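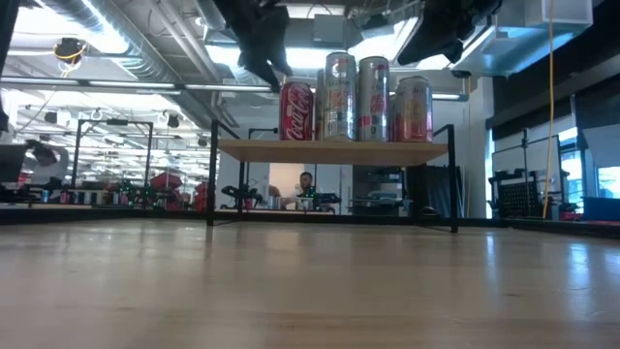
Photo: Ruiz-Ortega Product Bench

Skurnia Fellis Single-Tier Riser: Review

The Fellis is the smallest riser in the Skurnia range and the only one with a wooden top. It is sold for counters, desks and the inside of deep cabinets, and it competes with the all-wire Rurkia stand that we have used as our reference in this category for two years. We bought our sample at the regular price in April and tested it through the end of May.

Construction

The product is a rectangular wooden board carried on thin black metal legs. The metal does not stop at the underside of the board. It continues past the top surface at both ends and forms a low rail on the left and another on the right. There is no rail along the front or the back.

Board finish on the top face is good. The edges are slightly eased and did not catch a cloth. The underside is another matter, with a texture close to 80-grit paper, and on our sample a patch near the left leg had to be knocked down by hand before we were willing to reach under it. The black coating on the metal was even, apart from one thin spot inside a corner.

Assembly

Hardware consists of four screws and a hex key, with no spare screw. The two end frames are identical and can go on either side. The instructions show the screws being tightened fully as each one goes in, which we do not recommend. Tightened in that order, our unit rocked on one corner. We backed all four off, set the riser upright on a flat table, pressed down on the board and tightened again in a cross pattern. The rock was gone. A line to this effect in the leaflet would save some returns.

The feet are bare metal with small clear pads supplied on a separate card. Fit the pads before first use. Without them the feet slide easily on a finished wood surface and will probably mark it.

Capacity

Skurnia rates the Fellis at 3,000 grams, evenly distributed. Our heaviest practical load was 1,914 grams, made up of full jars and a small crock, and the board showed no deflection that we could find with a straightedge. We left it in place overnight and checked again in the morning with the same result. We did not test to failure.

For most buyers the useful measure is layout. Four beverage cans fit in a single row, upright, with small gaps between them. We used a mix of standard and tall slim shapes, and the row held together without anything needing to be turned or squeezed in. Mixed heights are the normal case in a home, and with no upper bar in the way the Fellis handles them better than the Rurkia, whose crossbar sets a limit on anything tall.

Stability of contents

We ran 215 load and unload cycles with cans, taking them from different positions in the row and putting them back. The end rails did their job on sideways movement. A can nudged along the board comes up against the rail and stops, and the rail is low enough that it does not get in the way of a grip from above.

Front and back are the weak directions. The board is smooth and has no lip, so an item placed carelessly near the front has nothing to hold it. A can laid on its side should be kept off this product entirely unless it is pointed along the short axis, and even then we would not leave it there. The same can on a flat tabletop is easier to deal with.
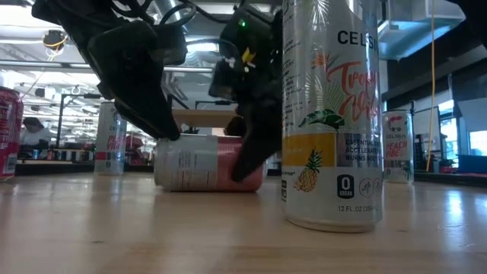
Tabletop with one can on its side; Celsius Tropical Vibe and Peach Vibe cans upright.

Cans on their side are also the reason some readers ask us about risers with a sloped or channeled deck. The Fellis is not that kind of product. Anyone who wants a rolling dispenser should look at a proper can rack, with the loss of flexibility that comes with one. A flat deck will take mugs, spice jars, a plant or a router, and a can rack will not.

Label visibility is good. A standard 12-ounce can on the board presents its full face, and from a normal standing position the lower part of the label can still be read. With the Rurkia, the front wire crosses the label at the height where flavor names tend to be printed.

Space underneath

The area below the board is open from front to back. It is useful for flat goods such as packets, coasters or a folded towel. We would like to see a taller version of the same frame for buyers who want a second row of drinks at table level.

Cleaning

Wipe with a damp cloth and dry. Two condensation rings were left on the board for an hour and wiped off clean. A third, left overnight, raised the grain enough to feel with a fingertip, though it could not be seen at arm's length. The joint between board and upright collects crumbs and needs a brush - a cloth will not reach into it. Do not put the board in the dishwasher. The leaflet says the frame may go in, but we washed ours by hand.

Compared with the Rurkia

The Rurkia is lighter, stacks with a second unit and can be rinsed under a tap. It is the better choice for the inside of a refrigerator, where an open wire deck also lets air through. The Fellis is quieter when items are set down, holds small-based objects that would tip between wires, and looks more at home on a wooden desk or counter. Neither one has a front stop.

Faults noted

Rough underside, as described. Feet pads supplied loose. Assembly order in the leaflet wrong or at least unhelpful. No spare screw. One screw needed a quarter turn after the third week and has been tight from then on.

Verdict

Recommended for dry, open surfaces and light to moderate loads. Not recommended for refrigerators or for anything that rolls. Skurnia lists replacement pads and screws separately, and our order for both arrived complete.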